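Reading time: 4 min

Print this article | E-mail this article

Stunik opens its grasp planning software to outside developers

Stunik has released the planning layer of its gripper software, called Riko, under an open licence. The code was put online in April together with a set of 812 short manipulation recordings and the tools the company uses to check them. Until now the software was available only to customers who bought a complete cell from Stunik or from its hardware partner, Pustik.

Riko sits between the perception module and the motion controller. It receives an estimate of where the objects are and how certain that estimate is, and it proposes a grasp, an approach path and a second grasp in case the first one is rejected. The older version made this decision one time, before the arm started to move. The new one repeats it every 95 milliseconds during the approach, and the controller can accept a changed plan until the fingers begin to close.

According to the release notes, this change took most of the work. A planner that changes its opinion too often makes the arm hesitate, and in the first trials the arm stopped above the object and moved back and forth between two grasps of almost equal value. The developers solved this by adding a cost for switching, which grows when the fingers come closer to the target. The cost can be set in the configuration file, and the notes recommend leaving it at the default value for the first tests.

The second part of the release is Geum, a tool for cleaning recordings before they are used for training. It lines up the video with the finger position, marks the segments where the two signals do not agree, and lets the operator cut them or correct the time offset by hand. It also marks motion blur, low contrast and strong light from windows. These segments are not removed automatically. Stunik says that a policy trained only on clean pictures performs poorly in ordinary rooms, so Geum gives each segment a label and the user decides how much of each kind to keep.

The recordings were made with hand-held grippers in homes and small offices, at tables and shelves which were not specially arranged in a laboratory style. The view comes from a camera on the tool, so the two finger pads stay visible and the planner can learn where they are in relation to the things behind them.
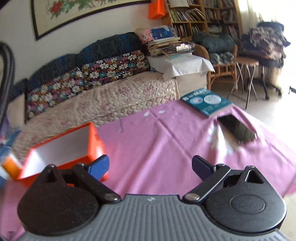
One early user, writing on the project's discussion page, said that the time offset was the reason he had given up on his own recordings last year, and that Geum found it in one evening. He was less satisfied with the planner. In his opinion the switching cost should depend on the speed of the arm as well as the distance, and he asked if the developers would accept a patch for this.

The developers answered that they would, if it comes with tests. They added that speed was considered in an internal branch but made the behaviour harder to explain to the people who operate the cells, and for this reason it was left out of the first public version.

Riko runs on an ordinary desktop computer with a graphics card. The perception module is not included in the release, but the interface is documented and a simple replacement is supplied so that the planner can be tried with recorded data. A simulator is also supplied. It contains 1000 tabletop arrangements with different colours, cloths and lighting, and each of them can be started from the command line without opening the graphical window.

Some limits are stated openly. The planner supports grippers with two fingers only. Thin objects lying flat, such as a phone or a paperback, are still difficult because the finger pads must reach the surface of the table almost exactly, and a soft cloth under the object makes the contact estimate less reliable. For these cases Riko may return no grasp at all, and the controller has to be programmed to handle this answer.

Pustik will continue to sell the complete cell with paid support. Its customers will get the same planner as everybody else, with an installer and a longer maintenance period. The next version of Geum is expected to read recordings from two hands at the same time, and the collection should grow to over 3000 recordings when that version is ready.

Print this article | E-mail this article

We use cookies to remember your preferences and to measure how our pages are read. By continuing to use this site you agree to our cookie policy. Accept | Manage settings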